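Kornudach 9 finally lets you turn off the news feed

I've had the Kornudach beta on my phone since August, and the finished version started rolling out this morning, 27 Sep 2019. If you use it as your home screen you'll want this one, mostly for a tiny switch buried under Layout that kills the news feed for good. I've been begging for that since I first installed the thing!

The other big change is folders. They can now hold 100 apps each (why anyone would need that I don't know, but my games folder is getting there), and you can give every folder its own wallpaper.
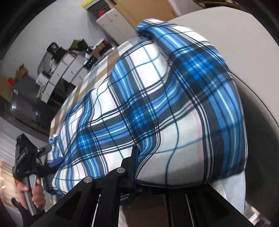 Blue-and-white plaid over brown and tan checks.

Thambiah, the small studio behind it, says the update fixes more than 500 bugs. I can vouch for one – the clock widget no longer loses an hour when I restart my phone. Search is quicker too, and it finally looks inside settings as well as apps.

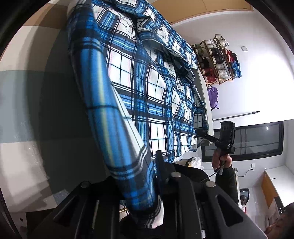

Photo: Baden Bulen

Not everything made it. Backups still save only to the phone itself, so switching to a new one means copying a file over by hand, and tablets are stuck on the old layout for now. The beta forum had 1,759 posts last I looked, and a good chunk of them were about tablets, so I hope that's next.

It's a free update if you already paid for the full version. Mine took a couple of minutes and kept all my icons where they were – phew.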